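Pinza manual Gimeck G2 - normas de uso y buenas prácticas en mesa

Ficha de producto + hoja de normas. Leer antes de pedir recambios, por favor.
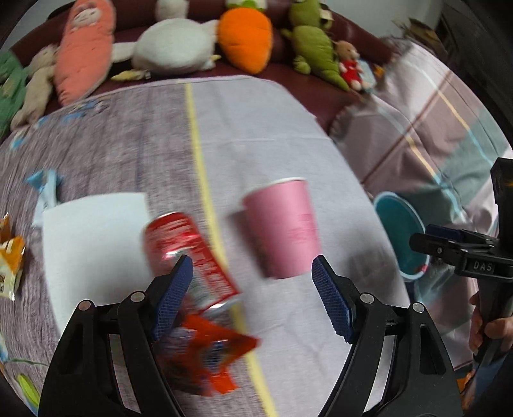 Referencia 853. Se vende suelta o en pareja, para uno o dos operarios. Dos mordazas con brazos articulados, puntas acanaladas intercambiables. Precio con IVA en la tarifa de abril, la anterior ya no vale.

NORMAS BÁSICAS

Antes de empezar - pasadores revisados, puntas limpias, mano seca. Si una punta baila no se trabaja con ella. Se cambia y punto.

Vasos de papel: agarrar por el tercio inferior, nunca por el borde. Cerrar despacio. Si el vaso se deforma se retira, no se reutiliza en la misma serie.

Latas: siempre vacías o siempre llenas, no mezclar en una misma sesión. Entrar con las mordazas bien abiertas y cerrar en paralelo a la mesa.

Envoltorios y papeles: los peores. Resbalan, se pegan, se arrugan. Pellizcar por una esquina, levantar sin tirones. No alisarlos entre toma y toma.

Cubo o papelera: fuera de la mesa, a un lado, con la boca libre. Soltar encima de la boca, no lanzar.

Dos operarios: uno entra, el otro espera con la pinza quieta. No cruzar mordazas sobre el mismo objeto. Se avisa en voz alta, aunque parezca una tonteria.

Velocidad - la normal de la mano, o un poco menos. Los movimientos bruscos emborronan la toma y luego hay que tirarla.

Mantel con dibujo sí, se admite. Brillante no. El fondo de casa (sofá, cojines, juguetes) se deja como está, no hay que vaciar la habitación.

RECAMBIOS

Juego de puntas, ref. 106. Vienen 2 por bolsa. Pasadores solo bajo pedido, plazo según Coman, que es quien los sirve.

Las puntas de Endside entran pero quedan cortas, no las cubre la garantía. La hoja de normas la mantiene Perihan Yüksel, los cambios se mandan a ella y no a la tienda.

Última revisión: 1/6/22

3 comentarios - 3,018 visitas

Lăcrămioara Hodoroagă
Lo de no mezclar latas llenas y vacías debería ir en negrita. Nosotros perdimos una mañana entera con eso.

mesa4
¿La ref. 106 vale para la pinza antigua? En la tarifa no lo pone

Perihan Yüksel
@mesa4 no, para la antigua hay que pedir el adaptador aparte. Lo añado en la proxima revisión

© Prakeo - Contacto - Volver arriba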